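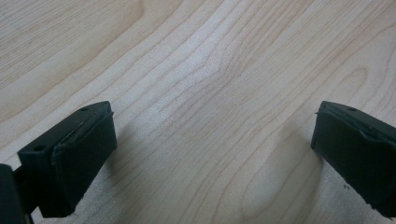 밝은 색 나무 상판은 얼마나 자주 닦아야 합니까?

하루 한 번, 작업이 끝난 뒤 물기를 꼭 짠 극세사 천으로 닦고 곧바로 마른 천으로 한 번 더 닦습니다. 세제는 얼룩이 남았을 때만 씁니다.

6월호 관리 메모에서는 Skuraro 공용 작업실의 상판 관리 기준을 정리합니다. 봄에 나간 안내문에는 세제 희석 비율이 빠져 있었으므로 이번 내용으로 대체해 주십시오.

일상 청소
마른 먼지를 먼저 제거합니다. 부드러운 솔이나 마른 천을 쓰고, 나뭇결 방향으로 밉니다. 먼지가 남은 상태에서 젖은 천을 대면 미세한 입자가 표면을 긁습니다. 천은 손으로 눌렀을 때 물이 배어 나오지 않을 정도로 짭니다. 분무기로 상판에 직접 물을 뿌리지 마십시오. 모서리와 이음부로 스며든 수분은 표면을 닦아도 빠지지 않고, 시간이 지나면 가장자리가 들뜹니다.

얼룩
중성세제는 물 2,000ml에 3ml를 탑니다. 천에 묻혀 얼룩 부위만 닦은 다음 맑은 물을 적신 천으로 세제분을 걷어내고 말립니다. 검은 고무 자국은 흰 지우개로 먼저 문질러 봅니다. 지우개로 안 되면 소독용 알코올을 면봉에 묻혀 상판 밑면에서 변색 여부를 시험한 뒤 사용합니다. 아세톤, 염소계 표백제, 멜라민 스펀지는 금지합니다. 멜라민 스펀지는 마감층의 광택을 깎아내며, 밝은 상판에서는 비스듬한 빛을 받을 때 그 부분이 얼룩처럼 보입니다.

긁힘
손톱에 걸리지 않는 긁힘은 그대로 둡니다. 손톱에 걸리면 상판 번호와 위치를 적어 Marcela Kuruc에게 전달하십시오. 보수용 왁스는 색상별로 비치되어 있으나 개인이 임의로 바르지 않습니다. 지난번에 짙은 색 왁스를 쓴 자리를 다시 벗겨내는 데 오전 시간이 전부 들어갔습니다. 사포질도 마찬가지입니다. 무늬목은 두께가 얇아 한 번 갈아내면 되돌릴 수 없습니다.

물건을 올릴 때
금속 받침이나 바닥이 거친 공구 밑에는 펠트 매트를 깝니다. 고무 매트는 장시간 두면 마감층에 색이 옮을 수 있어 퇴실 전에 걷습니다. 무거운 물건은 끌지 말고 두 사람이 들어서 옮깁니다. 뜨거운 용기는 받침 위에만 놓습니다.

소모품
Wurport 창고 2번 선반에 극세사 천과 펠트 매트가 있습니다. 사용한 천은 마른 것과 젖은 것을 나누어 수거함에 넣습니다. 섬유유연제를 쓰면 흡수력이 떨어지므로 세탁 담당자는 투입구를 비워 두십시오. 재고 문의는 Radomír Matoušek, 상판 교체 신청은 Marcela Kuruc가 오후 5시까지 받습니다.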